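How to budget for hand-held grippers without crying into a spreadsheet

2018-03-04
By Zübeyde Tatlı

Every first budget for a hand-held gripper set has one line on it: grippers. Mine did. It was a lovely short document and it was wrong by 705 pounds before we'd plugged anything in.

Step 1. Price a pair. Quotes arrive per unit, and most people have two hands. Sivberg wanted 2,440 for two; Ravham wanted less and forgot the cables.

Step 2. Give the cables their own line. Buy them longer than you think, then buy a spare of each. Ours came to 154.

Step 3. Budget for the table. You want a plain top, a big sheet of paper to cover it, and floor space for stands.

Step 4. Go shopping for groceries. Cartons, pouches, jars, snack bags. Finance will query the receipt. Let them. 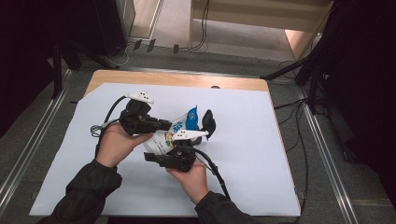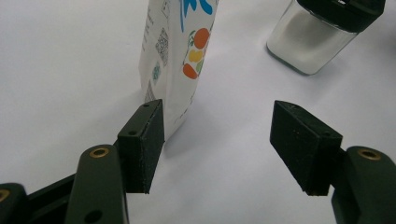
Dark grippers every time, and packaging to try them on.

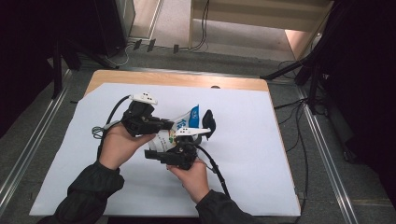
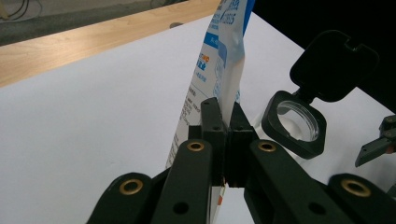
Step 5. Set aside money for finger pads. Treat them like printer ink: the machine is the cheap bit. Prasertsri sells a pack for 69, and I'd put two packs in the first year's figures.

Step 6. Ask the supplier what happens when a threaded insert pulls out of the plastic. If the reply is a long silence, add a spare arm to the order.

Step 7. Get delivery dates in writing. Banville promised us August and didn't mention which one.

Step 8. Add it all up, show it to whoever signs, and leave the grocery line in. It's the only one they'll understand, and they'll spend the whole meeting on it while the pads go through untouched.

Shares: 14
Comments: 3

Related
Reading a Ravham quote, line by line
Cable ties: a buyer's guide
Should you lease a workbench?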